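Roltthorpe Town Council, minutes of the December meeting

I'm clerk again until we find a new one, so these are my notes, typed up at the kitchen table, and if I got your motion wrong please tell me before the next meeting and I'll fix it!

We got going at 7:04 p.m. with all the council seats filled and more folks in the audience than I had agendas for (sorry to the back row, I'll print extra). November's minutes passed with one fix. I had put the Luvstead line on the wrong side of the creek.

First up was the ward boundary. The county wants our answer on moving the strip along Meng Road out of the Luvstead ward and into ours, and it affects 1261 registered voters. We talked about it for a good long while. Two people from Meng Road spoke in favor, mostly because they already come here for the library and the dump, and one spoke against, because she likes her polling place and can walk to it. I said I could see both sides, which got a laugh, because I always say that. Motion to support the change, with a request that the old polling place stay open through the next election. Passed, 5 to 2.

Next, the sign ordinance. We had 8 complaints after the last election about campaign signs left up too long, and I'll admit one of them was mine. The draft gives candidates ten days to pick them up. There was a lot of back and forth over whether the fine should be per sign or per candidate, and we didn't get anywhere, so it's tabled and I'm supposed to call Broltano and ask how they do it over there.

Then the money. The election came in at $3331, counting poll worker pay, ballots and the tent rental. We'd set aside less than that, so there was a motion to move $500 over from the contingency line to cover the gap. Passed, all in favor. I still need the tent receipt, so whoever has it, please drop it in the slot at town hall.

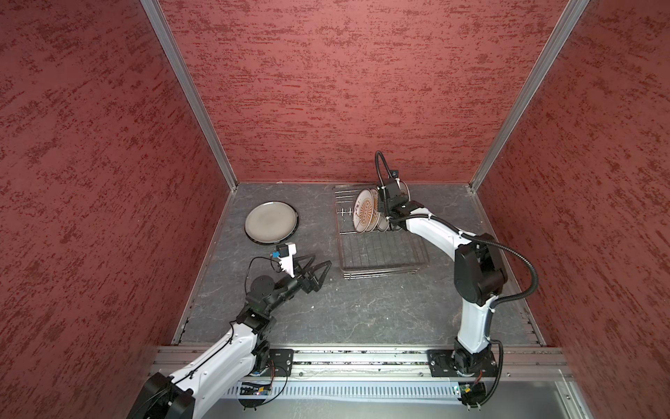

The last real item was meeting times. We've been starting at seven forever, and a couple of people asked for six thirty so they can get home to their kids. I'm all for it (I'm asleep by ten most nights), but one member gets off work at six and has to drive in from Broltano. We agreed to try six thirty for January and February and then vote on it for keeps.

Public comment was short. Somebody asked when the Meng Road culvert gets looked at, and I've put it on January's agenda. Somebody else thanked the poll workers and we all clapped.

Adjourned 8:52 p.m. Next meeting is in January at 6:30, same room, side door.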